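Fikden Shared Workshop - Teleoperation Working Group
Minutes of the meeting of 2025-04-13

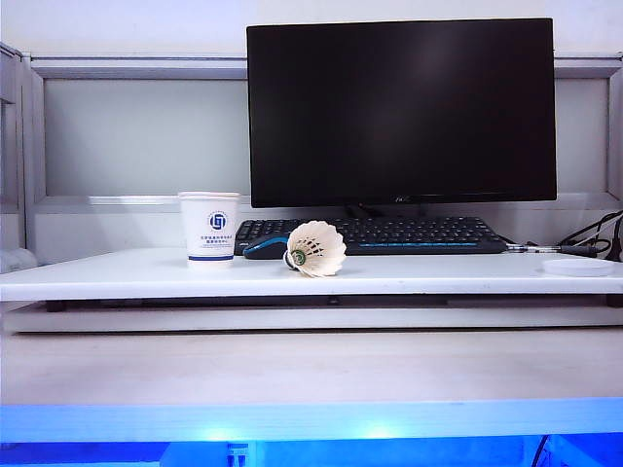 The meeting opened with the minutes of the last one, which were approved with one correction: the Keltden leader arm has a spare wrist joint, and it is already in the drawer.

Demonstrations so far
The group has 300 accepted demonstrations of the desk task by remote control and 200 by hand guiding. The target stays at 2,000 in all. Hand-guided takes are smoother near the shelf but slower to record, and the operator's sleeve keeps getting into the side view. Agreed to do the rest by remote control, except for the shuttlecock.

Shuttlecock
Long discussion. Operators on the leader arm tend to close too hard on the feathers. One member asked for the pick to be made at the cork base only. Another felt this would teach the arm a single approach and fail whenever the base points toward the keyboard. Agreed to allow both grips, base preferred, and to mark any take in which the feathers are bent.

Paper cup
Takes start with the cup upright. Tipped-cup starts were proposed and put off until June.

Resets
Some operators put things back in the same spot after every take. The mouse and the cup are to be moved between takes, and the order from left to right may change. The monitor and keyboard stay where they are. Cables to the right of the keyboard are to be left alone during a session.

Delay on the remote link
The lag reported on the Xue control software was traced to logging on the same machine. Logging will be moved. Operators should stop and discard a take if the arm trails the hand - do not try to correct for it halfway through.

Operator hours
Mundlow has asked for 2 evening slots a week. Agreed, provided a trained operator is present for the first month.

Actions
Write up the grip rule and post it by the leader arm.
Move logging off the control machine.
Review the bent-feather takes before the next meeting.

Next meeting: date to be sent by email.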